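4.2 Garments that are neither clean nor dirty

The laundry literature, such as it is, recognizes two states of clothing. A garment is clean, in which case it belongs in a drawer, or it is dirty, in which case it belongs in a hamper. Our participants recognized a third state and kept most of their wardrobe in it. Across the Resmont households we logged 3,101 garment placements, and the most popular surface in the home was the bed. The chair, long the favorite of cartoonists, came second. The hamper was beaten by the bathroom doorknob.

We call these items resting garments. The term was proposed by Yolandi Sibiya after our first term, "abandoned," upset two participants and a reviewer. A resting garment has been worn at least once since its last wash, has not been put away, and is expected by its owner to be worn again. The last condition is a matter of faith. In the diaries it was often stated with great confidence about sweaters that had not moved in three weeks.

Resting garments differ from the neat piles discussed in Section 4.1 in that they have no agreed shape. A folded shirt can be described by its fold. A shirt that has been taken off and let go of can be described only by its outline, its high points and whatever openings happen to face up. Soft, heavy fabrics are the worst offenders. They hold a crease well enough to look deliberate and not well enough to be any use. Coders were asked to mark the hem, the neckline and both sleeves of each item from a single view. With ribbed and velvety pieces they often marked a fold as a hem, and in one case Mpho Mofokeng marked a sleeve on what the diary later identified as a skirt. He has asked that this be reported in the passive voice. A sleeve was marked.
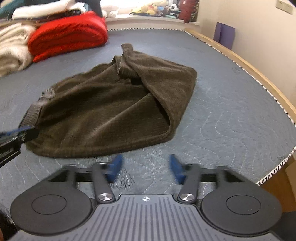

Figure 7. A dark olive-brown garment at rest on a quilted bed cover. The rolled lower edge is easy to trace; the gathered tip at the top and the shadowed opening under the flap are the kinds of feature on which coders disagreed.

Annatjie Swanepoel objected, on reading a draft of this section, that the whole category was a polite name for laziness, and that in her mother's house a thing on the bed at bedtime went on the floor, and a thing on the floor at breakfast went in the wash, so that the matter settled itself inside a day. We have some sympathy with this position. It does describe a working system, and it was used in four of our households, all of which ran the washing machine a great deal more than the others. It also assumes that someone gets up to do the wash, a point on which the diaries were less rosy.

Her remark did lead us to look at bedtime separately. The bed is an odd place to store clothes because it has to be emptied every night by a tired person. We had expected this to clear the backlog. Instead, garments were lifted in a single armful to the chair, and in the morning the armful came back. One participant described this as "tidying up" and recorded it twice a day. Each trip added creases and subtracted information: after two or three moves, owners were no better than our coders at saying which edge was which without picking the thing up and shaking it.

Shaking, in fact, was the most common first step toward folding, ahead of laying flat and well ahead of finding the shoulder seams, the step every folding guide starts with. Participants held the garment by any edge that offered itself, shook it, looked at it, turned it over and shook it again. Lwazi Shabalala has suggested that the second shake is ceremonial. We have kept it in the coding scheme as a separate step because leaving it out made people look more competent than they were.

Bed covers mattered more than we had planned for. Quilted covers have a pattern of their own, and a dark garment on a pale or mid-toned quilt was easy to separate from its background, whatever trouble it gave on the inside. Dark on dark was another matter. The 70 items for which coders could not agree on an outline at all were left out of Table 5, along with one item that proved, on inspection, to be a cat blanket.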